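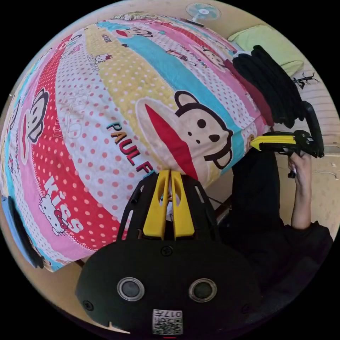 Does a comforter count as one item or two in the Nestden wash plan? One tenant in Birstead asked this after a bill came in higher than expected, and the same question reaches us most weeks. A comforter counts as one bulky item. A cover and its insert, if bagged separately, count as two.

What is the weight limit per bag?
A standard bag holds up to 4 kg. Bags over the limit are accepted and billed at the next size up.

How are bulky items washed?
They go to the Chisholm plant, where the large drums run. Allow one extra working day. Down inserts are tumbled on low until the core reads dry, and this can add a second day in January, when volume is highest.

What temperature do you use?
Cold for dark clothing and prints, warm for sheets and towels. The care label overrides both. If the label is missing or can't be read, we wash cold and line dry.

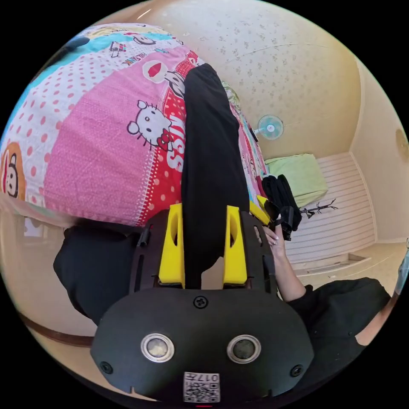

Items marked "dry clean only" are set aside unwashed and returned with a slip. There is no charge for these.

Where can I drop off?
Tullville: 312 Mill Street, side entrance.
Birstead: locker bank 786, open until 10 p.m.
Chisholm has no public counter.

Something is missing from my bag. What now?
Report it within two days, with the bag tag number. Unclaimed items are held at Tullville for a month — after that they are donated.

Can I pause my plan?
Yes, from the account page, before the next billing date. Credits already paid for stay on the account.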